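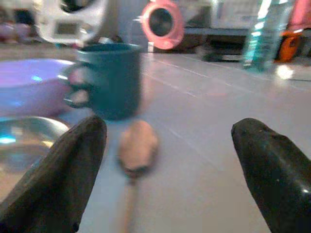 To: atham-kitchen list
Subject: Re: [atham-kitchen] Mugs, bowls and what goes on the open shelf

Replying inline, sorry, typing this between two other things.

> Hi all,
> I went through the cupboards at the Atham kitchen over the
> weekend and we have way too much stuff. Half of it doesn't
> match. My suggestion is we get rid of everything that isn't
> white and buy one set from Sorensen, plain, stackable, and
> be done with it. They do a box of mugs and bowls together
> and it would all fit on the open shelf by the window.

No to the first part please. I drink out of the dark teal mug every time I'm in and I'm not the only one. It has a handle you can get your hand through, which is more than I can say for the last lot of white ones. Same with the lavender-pink bowl. Soup, cereal, whatever. Leave those two alone and I'll go along with most of the rest.

Also we looked at Sorensen last February, remember? Nice, but the mugs were tiny. Somebody measured. I think it was 30 for the box plus shipping and then the shipping was the problem.

> The open shelf is a mess. Things are stacked three deep
> and the bowls at the back never get used. Could we agree
> on a limit?

Yes. Four mugs, four bowls on the open shelf, everything else behind a door. Bowls stacked, mugs not stacked, I've picked up enough chips off that floor. If you pull one out of the cupboard becuase the shelf ones are all in the sink, wash it and put it back in the cupboard, not on the shelf. That's how we got to three deep in the first place.

Handles all facing the same way would be nice but I'm not going to fight over it.

> Can somebody explain the white tile? I scrubbed it and it
> still has rings.

Tea. Baking soda and a little water, leave it 30 minutes, then a soft cloth. Not the green scourer!! The green scourer is why the bit next to the stove went dull. If the ring is in the grout then old toothbrush, same stuff. There's a tub of baking soda under the sink, 500 g, should be nearly full unless somebody's been baking.

And wipe under your mug when you pick it up. Takes a second. Mugs that have a rough foot leave gray marks on tile too, that's a different thing from tea and the baking soda gets that off as well, just more rubbing.

> I'd also like to do something about the drawer of odds
> and ends. Bottle stoppers, corn holders, loose knobs.
> I vote trash.

Not trash, not yet. Tip it all out on the counter and leave it till the next work evening so people can claim things. There are knobs in there that came off the Manen cabinet and we will want them the minute we throw them out. Anything unclaimed after that, fine, out it goes. Small wood bits can go in my box, I use them.

Please don't put wooden stuff through the dishwasher while you're at it. Spoons, handles, any of it. Hand wash, dry standing up. We lost 2 good spoons that way, they split right up the middle.

> Last thing. Drullberg has offered us their spare
> crockery when they move out. Free. Should I say yes?

How much is it? Free crockery is how we ended up here. If it's bowls, maybe, we're short on the deep kind. If it's mugs, no thank you. Plates, we have plates coming out of our ears. Ask them if we can come look first and pick, instead of getting it all in a crate. Last time it was a crate and most of a crate went to the thrift store and it was me who drove it there.

So to sum up where I am

- keep the teal mug and the lavender-pink bowl
- four and four on the open shelf
- no Sorensen till we know what Drullberg has
- odds drawer goes out on the counter, not in the trash
- baking soda on the tile, NO green scourer

If you're fine with that just say so on the list, don't email me separately, I lose those. I can do the shelf myself tomorrow after 4 if someone else takes the drawer. Need a couple of boxes for the stuff that's leaving, flat ones are best, the tall ones get packed too heavy and then the bottom goes. Newspaper too if you've got any. We've used up all of ours.

Oh and whoever took the dish rack home to fix it, is it fixed? Everything is draining on a towel right now and the towel is gross. If it can't be fixed tell us and I'll pick one up, I'm going past the hardware place anyway.

Gotta run

_______________________________________________
atham-kitchen mailing list
To unsubscribe, send a message with "unsubscribe" in the subject line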